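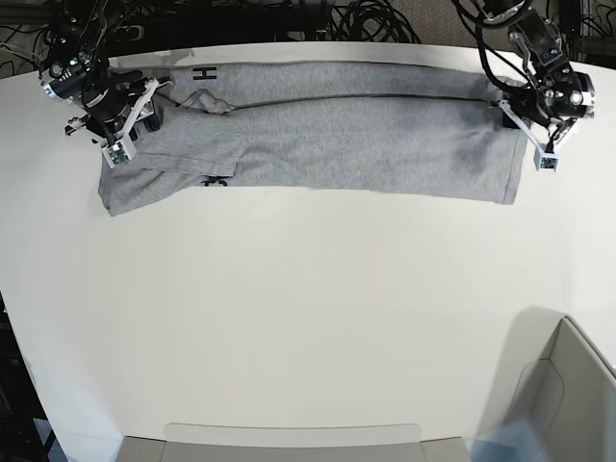 白色桌面上,一件叠好的灰色T恤。

排队吃饭这件事,我想投一张反对票

2026-06-21

先交代立场:我是一个会为了一碗面排队的人。年轻时在寒风里排过,前年在商场四楼的塑料凳上排过,上个月还在一家卖烤鱼的店门口排过,排到后来已经不想吃烤鱼,只想赢。所以下面的话请当成一个惯犯的供述来读,别指望有什么道德高度。

事情的起因是Jeka。Jeka开在我家附近那条种满悬铃木的街上,门脸窄,招牌小,原来是个卖窗帘的铺子。它做的东西很难归类,菜单上有炖牛肋条,有梅干菜佛卡夏,有一道叫“外婆不知道”的凉拌茄子。开业第一个月我去过三次,每次都是推门就坐,店里放着音量恰当的老歌,服务员有空过来问一句茄子咸不咸。我说有一点,下次去就真的淡了。我当时觉得自己在这座城市里有了一个据点,逢人就讲,讲得很得意,完全没想过逢人就讲的后果。

到了第四个月,Jeka门口摆出了一台取号机。

取号机背后的系统叫Mudex,我后来发现这条街上一半的店都在用。你扫码,选人数,同意一份没有人读过的条款,然后得到一个字母加一串数字,外加一句“美味值得等待”。这句话我有意见。美味值不值得等待,应该由吃完的人来说,由还没吃上的人的手机来说,就有点像医生在你挂号的时候恭喜你康复。

那天我拿到的号前面还有许多桌,我在树底下站着,看别人怎么等。有一对情侣从恩爱等到沉默,又从沉默等到各刷各的手机。有一家子带着老人,老人坐在唯一一张有靠背的椅子上,每隔一会儿就问一遍“家里不是有饺子吗”。我认为全场只有这位老人头脑清醒。

等位变成了一道前菜

我们这代食客有个毛病,看见队伍就觉得里面有好东西。这毛病很难怪谁,早先的经验确实是这样:早点铺子前面人多的那家,油条多半更脆;菜市场里围着人的摊子,豆腐多半是当天的。队伍是邻居们用脚投出来的票,票数当场公布,没法作假,排的人又都是赶着上班上学的,谁也不肯为一根平庸的油条迟到。

可是早点铺子的队伍走得快。你站进去,跟着挪几步,说两句今天怎么又涨了五毛,就轮到了。等的时间和吃的时间大致相称,等得再久也不至于比油条还贵。现在晚饭的队伍是另一种生物。它不在一条线上,散在整条街、整层商场、整个停车场里,每个人手里攥着一个号,心里惦记着一个不会动的数字。你没法离开太远,也没法安心坐下。你在隔壁的杂货店里把一只看不上的花瓶拿起来四次。

这样等出来的一顿饭,滋味是要打折扣的,奇怪的是大家的反应正好相反。我在网上翻过Jeka的评价,总共737条,翻了一个晚上,提到排队的多得惊人,而且语气里带着一种参加过长跑的自豪。“等了两个半小时,值!”“从下午四点开始蹲,终于吃到了!”有人写了整整一屏,前面大半都在讲怎么取号、怎么判断叫号速度、带什么零食,讲到菜的时候只剩一句“味道也不错”。这个“也”字我看了很久。一道炖了半天的牛肋条,在自己的评价里混成了附带提及的家属。

道理倒也好懂。你在门口站了两个半小时,坐下来以后发现茄子又咸了,这时候你有两个选择,一是承认自己的一个晚上换了一盘咸茄子,二是觉得这盘茄子有层次。大多数人会选择层次。我也选过。我曾经对着一碗明显坨了的拌面,向同行的朋友论证坨是一种口感。

餐厅里聪明的人早就看懂了这一点。门口有人,路过的人就会慢下来;路过的人慢下来,门口就又多了几个人。于是有的店明明里面还空着几张桌子,外面照样叫你坐着等,问起来就说厨房忙。厨房也许真的忙,我没有进去看过。但我注意到厨房总是在六点半最忙,那时候正好是街上人最多的时候,而到了八点三刻,厨房突然就不忙了,服务员会站到门外来,用一种久别重逢的眼神看着你。
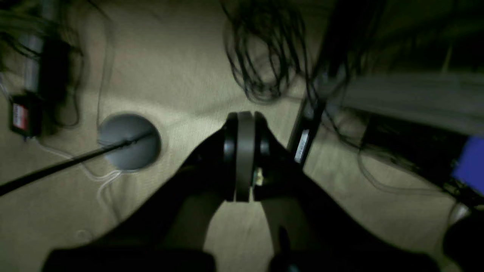
我不想把这说成阴谋。开店很难,房租是每个月都来的,食客却是想来才来的,老板们希望门口热闹一点,换了我也一样。我只是觉得,一件事如果对店家有好处,对平台有好处,对卖烤肠的邻居有好处,唯独要由那个肚子饿的人来承担,那么肚子饿的人至少可以抱怨两句。目前的情况是他连抱怨都省了,还帮着拍照。

关于那串数字

再说说Mudex。作为一个软件,它做得相当周到。它会告诉你前面还有几桌,会在快轮到你的时候震动,会在过号以后给你发一张难过的小脸。它还有积分。我打开自己的账户,看见里面躺着2345个积分,旁边写着“资深等待家”。

我盯着这个头衔看了好一会儿。我这辈子得过的头衔不多,小学当过一年卫生委员,工作以后被评过一次“年度进步”,现在又多了一个资深等待家。积分可以兑换东西,我研究了一下兑换页面,最便宜的是一张优先取号券,也就是说,我等了这么多次攒下来的东西,可以用来换取下一次少等一会儿。这个循环设计得很圆满,我几乎要为它鼓掌。

页面上还有一项“预计等待时间”。我对这项功能怀有复杂的感情。它总是在你刚取号的时候显得十分乐观,比如三十五分钟。三十五分钟是个很有学问的长度,再短一点你会怀疑,再长一点你就走了。于是你留下。过了二十分钟,它变成三十分钟。再过二十分钟,它变成二十五分钟。它一直在减少,这一点挑不出毛病,只是它减少的速度跟墙上的钟没有什么关系。等你醒悟过来,你已经投入太多,走掉就亏了。我母亲管这叫“骑上虎了”,她说的是跟旅行团去买玉,道理相通。

从前没有这些的时候,门口站着一个人,手里一个本子。你走过去问还要多久,那个人会往里面看一眼,看看哪桌在喝最后一口汤,哪桌刚点了第二瓶酒,然后对你说:“别等了,那桌在谈离婚呢,没个完。”这种情报,什么算法也给不出来。你听了以后,心甘情愿地去隔壁吃了饺子。

我怀念的大概就是这句“别等了”。一个敢对客人说别等了的店,我是愿意改天再来的。可惜系统里没有这个按钮,系统只会说“美味值得等待”。

限时用餐,或者如何在九十分钟内感到放松

好不容易坐下了,还没完。

Jeka现在的桌上立着一块小牌子,字体很温柔,写着“为了让更多朋友享受美味,用餐时间为九十分钟”。我完全理解外面还有人在等,我一个小时前就是外面的人。可是人一旦知道自己有九十分钟,他吃饭的方式就变了。他会先点快的,后点慢的;他不敢跟朋友聊父母的病,怕聊到一半牛肋条到点;他上洗手间的时候会小跑。

我跟朋友约在那里吃过一次,我们大半年没见,积了许多话。前二十分钟在看菜单和扫码,中间有十分钟在等扫码的结果,因为点单页面要先关掉两个领券的窗口。菜是一口气上齐的,凉菜、热菜、主食、甜品,像一支赶末班车的队伍,挤在一张放不下四个盘子的桌上。甜品是冰的,夹在两个热砂锅中间,我们只好先吃甜品。吃到一半,服务员过来,弯着腰,十分客气地问我们还需要加点什么吗。这句话在不限时的店里是一句问候,在限时的店里是一句倒计时。

结账是184元一位。我不觉得贵,牛肋条还是好的,炖得用勺子就能分开。我只是算了一下,等的时间比吃的时间长,吃的时间比说话的时间长,而我出门的时候对朋友说的最后一句话是:“刚才那件事你还没讲完。”我们后来在地铁站里站着讲完的,靠着一根柱子。那根柱子没有限时,附近也不放音乐,谈话质量很高。

有人会说,嫌限时你可以不去。这话对。我后来确实不太去了。但我不去的时候心里并不痛快,像是一个老朋友升了官,每次见面都要先找人通报。

顺便为预约说句公道话

有朋友劝我,何必排队,预约不就行了。于是我开始预约。预约是排队的一种高级形式,区别在于你可以躺在床上排。

Nevico是城里比较体面的一家,白桌布,酒单比菜单厚,只接受预约。它的位子每逢周一上午十点放出来,放的是下个月的。为了7月的某一个晚上,我在六月就定好了闹钟,提前打开页面,把姓名和电话先写在备忘录里,方便粘贴。十点整点进去,页面转了几圈,出来时只剩下下午五点一刻和晚上九点半两个时段。五点一刻,我还在上班;九点半,按我的年纪,我已经在考虑刷牙了。

我选了九点半,交了订金,然后在接下来的几个星期里维护这个决定。我不能感冒,不能加班,不能跟同去的人吵架。一顿晚饭在日历上占着一个红点,红点前面的几天都活得小心翼翼。到了那天,我从七点开始饿,八点吃了一块饼干,八点半又吃了一块,九点钟理智全失,煮了半包馄饨。所以我对Nevico的评价可能不够公允:菜很精致,分量对一个刚吃过馄饨的人来说刚刚好。

平心而论,预约制比门口摆凳子要诚实。它至少明明白白告诉你没有位子,你可以带着这个事实去过自己的生活。我对它的不满,主要是它把“今晚想吃点好的”这种念头给消灭了。想吃点好的,往往是下午五点钟忽然冒出来的,可能是挨了骂,可能是发了奖金,可能只是下班时天色好看。这种念头活不过三天,更别说活到下个月。现在你得在情绪到来之前替情绪订好位子,还要付订金。

我认识一对夫妻,结婚纪念日永远在纪念日之后的第九天庆祝,原因是那天订得到。他们过了三年,现在觉得那天才是正日子。

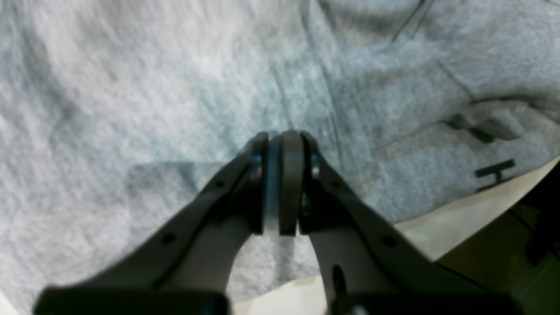
一家没有人排队的店

前面抱怨了这么多,应该讲一点好的。

我家往南走两站路,有一家叫Lagos的小馆子,名字的来历众说纷纭,我问过一次,得到的回答是“以前的招牌就叫这个,换招牌要钱”。它开了许多年,桌子是各种桌子,椅子是各种椅子,墙上有一幅帆船的挂历,年份早就过了,翻在帆船最好看的那一页。菜单是一张塑封的纸,正面热菜,反面凉菜和酒水,有几道菜被圆珠笔划掉了,但你问的话也能做。

Lagos没有取号机。人多的时候,你站在门口,里面的人会看你一眼,判断一下你的性格,然后给你安排到一张已经坐着人的桌子旁边。拼桌这种事,现在说出来像是旧社会的陋习,我倒觉得是个被低估的办法。我在那里跟一个修空调的师傅拼过,他教我怎么听外机的声音;跟两个备考的学生拼过,她们一边吃炒粉一边互相抽背,我跟着复习了一遍朝代;还跟一位老太太拼过,她把自己那盘花生推过来,说她牙不行,点了就是闻闻。

它家的菜要说多么惊艳,那是吹牛。葱爆羊肉好,葱给得比羊肉还舍得。家常豆腐好,两面煎得焦,汁不多。鱼一般,鱼香肉丝看师傅心情,有一阵子偏甜,估计那阵子他过得不错。汤随便喝。网上能查到它,评价没几条,其中有一条给了低分,理由是“环境没有设计感”。我同意,而且希望写这条的人再多写几条。

你大概看出来了,我在这里犯了一个错误,就是又开始逢人就讲。当初Jeka就是这么被我讲没的。当然不全怪我,我没有那么大的影响力,我的朋友们也没有那么听话,但每个在门口排队的人后面都站着一个像我这样的人,吃到一点好的就藏不住,要拍下来,要转发,要用“宝藏”两个字。我们一边嫌队伍长,一边一个接一个地往里面招人。所以Lagos往南两站路这个说法,我要声明一下,方向我可能记反了。

那怎么办

写到这里,按惯例应该提几条建议。我提得很小,因为大的我也想不出来。

给开店的:门口的人太多时,派一个活人出来看一眼,该劝走的劝走。劝走的时候推荐一下隔壁,隔壁会记你的好,客人也会。限时的牌子如果一定要立,就把菜分开上,别让我在头十分钟里把甜品解决掉。另外,里面空着的桌子,请让人坐。外面的人隔着玻璃是看得见的,他们只是饿,眼睛没有问题。

给Mudex:把“美味值得等待”换掉,换成一句中性的话,“已取号”三个字就很好。预计等待时间请往多里报,报八十分钟,实际等了六十,我会高兴一个晚上。积分我不要了,能不能给我换一把带靠背的椅子,放在Jeka门口那棵树底下,留给下一位惦记家里饺子的老人。

给跟我一样的食客:给自己定一个数。我的数是二十五分钟。过了二十五分钟还没轮到,我就走,不管前面还剩几桌。刚开始执行的时候很痛苦,有一次走的时候前面只剩两桌,我一路走一路回头,像在火车站送人。后来在路口吃了一碗馄饨,老板多给了一勺虾皮,我坐在那里慢慢地吃,手机震了,Mudex通知我已经轮到,请尽快到店。我看着它震完。过了几分钟,那张难过的小脸如期而至,我把它划掉,又要了一个茶叶蛋。

我也得承认,这条规矩我没能坚持得很彻底。上周下班经过Jeka,雨刚停,门口居然只有三四个人,凳子湿着,大家都站着。我取了一个号,系统说前面两桌,预计十分钟。我在树下等,叶子上的积水一阵一阵地往下掉,掉在脖子里。等了十八分钟,进去了,坐在原来常坐的那个靠墙的位子。“外婆不知道”还在菜单上,涨了六块钱。

服务员换了新的,没有问我茄子咸不咸。我自己找了个机会告诉她,有一点咸。她说好的,拿出手机,请我扫码填一份反馈。我填了,系统送了我五个积分。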